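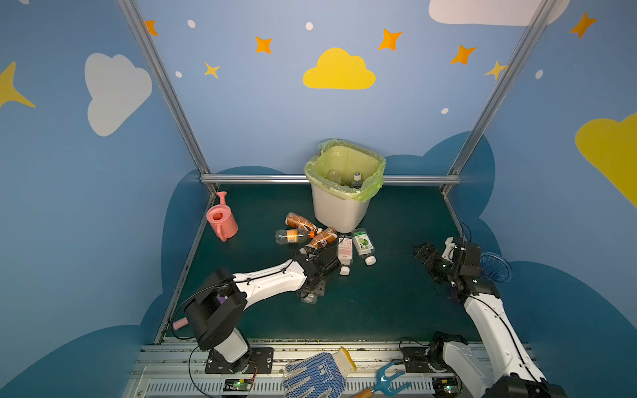 Tuulikki Pelkonen says the bag has to go in before anything else, and that a bin without a bag is how you end up scrubbing sticky juice off plastic in January with the back door open. I have come around to her way of thinking, and most of what follows started with her.

Home > Around the House > Recycling > Bottles

Reading time: 2 minutes

How to Clear a Pile of Plastic Bottles Without Making a Mess

If your household is anything like mine, bottles gather on their own. One goes down by the sink, another joins it after lunch, and before supper there's a whole family of them lying on their sides. It's a small job to put right, and rather a pleasant one once you have a routine.

Step 1. Line the bin. Shake the bag open, push it well down into the corners, and fold a good wide cuff over the rim. A skimpy cuff slides in as soon as the bag gets some weight in it – I learned that on the rug.

Step 2. Bring the bin to the bottles. I used to carry them across the room in my arms and drop every other one. Set the bin right behind the pile and you hardly have to move your feet.

Step 3. Empty the dregs. Sweet coffee drinks are the worst for this, as the last spoonful dries like glue. Tip it down the sink, add a splash of water, give it a shake, and pour that out too. If you have plants that need a drink, the clean water left in plain water bottles can go straight into the watering can.

Step 4. Squash the big ones. Take the cap off, lay the bottle on its side, and press from the middle outward with the heel of your hand. Put the cap back on while you're still pressing, so it doesn't puff up again. Large thin bottles fold down beautifully. The little thick ones put up a fight, and I leave those as they are.

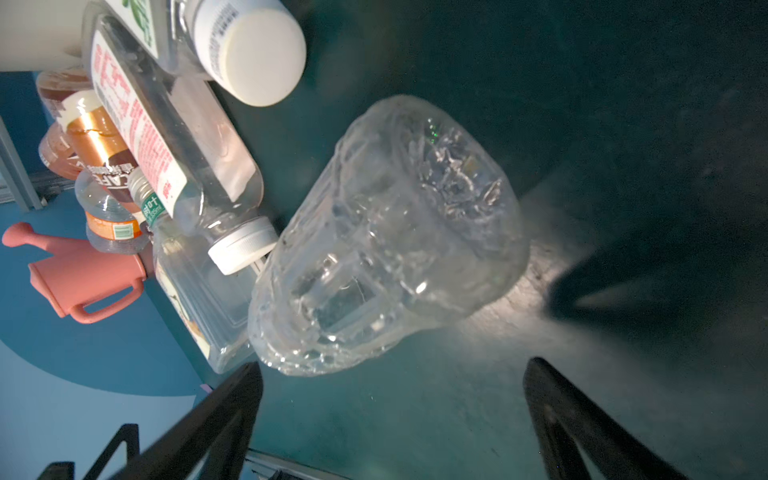

A big clear bottle, well crumpled, with the rings at the base still holding their shape.

Step 5. Fill from the bottom up. Flattened bottles go in first, lying down, and the small stiff ones can stand in the gaps. You'll be surprised how many more fit this way.

Step 6. Check the label rules where you live. Here in Nokdale the sleeves can stay on, but my sister's town wants them peeled, and she keeps a little pair of scissors on a hook for it.

Step 7. Tie and go. Lift the cuff off the rim all the way around, gather it, let the air out slowly, and knot it. Put a fresh bag in right away, while you're standing there – Tuulikki would want me to mention that twice.

Related pages
Rinsing Jars the Easy Way
Bin Bags: Which Size Do You Need?
Getting Sticky Labels Off Glass
Watering Cans and Where to Keep Them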